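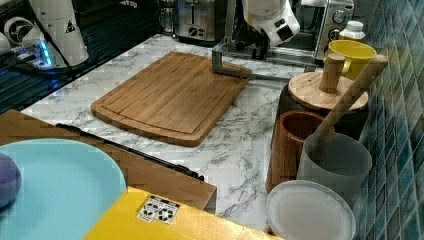

How far should a cutting board sit from the heat appliances on a kitchen counter? Far enough that a knife hand can clear the nearest side panel with the elbow out, and in a small kitchen that usually means the appliances move and the board stays where it is.

Speaker notes, counter layout session
Talk slot: 40 minutes including questions
Speaker: Efua Mahama
Slides: Panagiotis Mavromatis

Opening (slide 1)

Say who I am, say what the session covers. Counter layout for kitchens with one usable run of surface. No cabinets, no lighting, no flooring. Ramiro Collado covers storage in the next session, so send cupboard questions to him.

State the working definition early. A counter has a prep zone, a heat zone and a holding zone. Prep is the board and whatever touches food. Heat is the toaster, the toaster oven, the kettle if there is one. Holding is everything that waits: cups, plates, canisters, the rolling pin.

Most layout complaints come from the holding zone growing into the other two. Pause here. Ask for a show of hands on who cleared a space this morning before they could cut anything.

The board (slides 2 to 4)

Start with the board and fix its position first. Reasons, short version: it is flat, it is used the most, and it is the only item on the counter that needs clear space on more than one side.

Bamboo boards with a juice groove. The groove catches liquid from fruit and meat, up to a point. It does not help with crumbs, and crumbs packed into a groove are slow to get out. If the board is next to the toaster, expect that. A flat reverse side, where the board has one, is better for bread.

Angle. People set a board at a slight diagonal without thinking about it, and it does suit some standing positions. The cost is the corners. A diagonal board uses more counter depth than a square one, and the back corner tends to end up against whatever is behind it. Show the drawing on slide 3. Do not spend long on it.

Marble and marble-look tops: polished surface, board slides. Damp cloth underneath, wrung out, folded once. Rubber feet are an alternative but they rule out using both sides.

Heat zone (slides 5 to 7)

Toaster and toaster oven. Treat them as two separate items even when they live together. The toaster loses heat upward through the slots. The toaster oven loses it through the door, the top and the side vents, and the side vents are the part people forget.

Clearances. Read the manual for the specific unit. For the layout exercise we use the Bodel worksheet, which allows 115 millimeters on a vented side and 85 on a plain one. These are planning values for the exercise and do not replace the manufacturer's figure.

Vented side facing the board: acceptable with the gap kept. Not acceptable with the board pushed up against the panel, and not with a cloth hung over it. 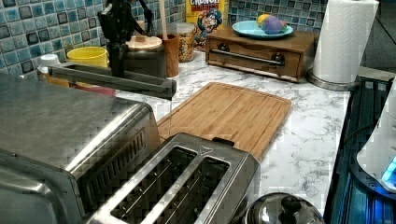
The flat top of a toaster oven is the next item. It collects things because it is the right height and it looks like a shelf. Bread bags, mail, a plate, the plastic lid from something. Nothing goes on it unless the manual gives a load and a temperature. I repeat this one twice during the session. Benito Alcaraz ran the same material in November and it was the point most people wrote down.

Toaster lever. Check which way it faces before fixing the toaster's position. A lever that points at the board gets knocked by the board each time the board is lifted for washing. Turn the toaster so that the lever faces open counter, then check that the cord still reaches without crossing the prep zone.

Crumb tray: must come out without moving the oven. Test it during layout. If it does not come out, it will not be emptied.

Holding zone (slides 8 to 10)

Cups and mugs upright, near the wall, handles in. Plates stacked flat, away from the front edge. One plate on its own near the edge is the thing most likely to go over.

Rolling pin. Long, round, heavy for its size. It should lie in a drawer or on a rail. Standing it in a cup works only if the cup is wide, heavy and taller than people expect. A light cup with a long pin leaning out of it has its weight in the wrong place.

Canisters with wooden lids: dry side of the counter. Knob lids are easy to lift with one floury hand, so keep these within reach of the board if baking is done there. Otherwise move them back.

Small bottles. Label facing out. Anything that is not food goes to the sink side.

Exercise (slide 11)

Pairs. Hand out the Etberg sheets, one per pair, scale cutouts in the envelope. Order of placement is board, toaster oven, toaster, then holding items. Anything that will not fit after that goes in the box marked "elsewhere" on the sheet. Let them argue over the box. Do not help in the first few minutes.

When they finish, have each pair swap sheets with the next table and look for three faults: vented panel blocked, lever facing the board, tall item in a light cup.

If time is short, drop the swap and go straight to the Villalobos floor plan on slide 12.

Likely questions

Can the board go over the sink? Yes, if it is made to span it. Drying is slower on the underside.

Does the toaster oven replace the toaster? For space, often. For speed, no. Depends on how much bread the household gets through.

Oil on bamboo? Food-grade mineral oil when the surface looks dull. Wipe off the excess and stand the board on edge overnight.

Handover

Collect cutouts before people leave. Bjarke Þrastardóttir has the spare envelopes and the Denus adapter for the projector. Leave slide 12 up for the next speaker.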